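Georeferencing the old vegetation survey sheets

gsalazar_gis
Scanned 44 survey sheets at 375 dpi and I'm rectifying them in Storico. First-order polynomial leaves residuals of 40 m on the ridge sheets. Is second order safe with 8 control points per sheet?

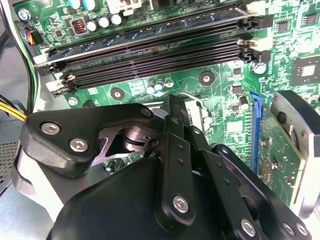
Memory slots, processing desktop

contourcrank
Second order needs six minimum, so 8 gives you almost no redundancy. Residuals will look fine and the sheet corners will drift. Get more points first.

Dagdag
Disagree. Paper shrinkage isn't linear. I'd run a spline on stream junctions and skip the polynomial.

contourcrank
A spline forces zero error at every control point — including the bad ones. You lose your only check.

gsalazar_gis
Streams have moved on two of the sheets. Section corners are legible on most of them. Resampling is slow too, Storico pages to disk on the bigger mosaics.

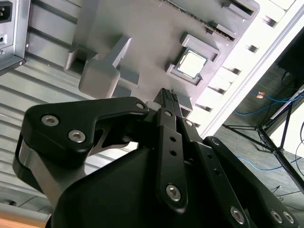 Re: Georeferencing the old vegetation survey sheets

Dagdag
Section corners then. Tile the mosaics before you resample. I still wouldn't trust a polynomial on the ridges.

contourcrank
Hold back a few corners as check points and post the RMSE for both methods.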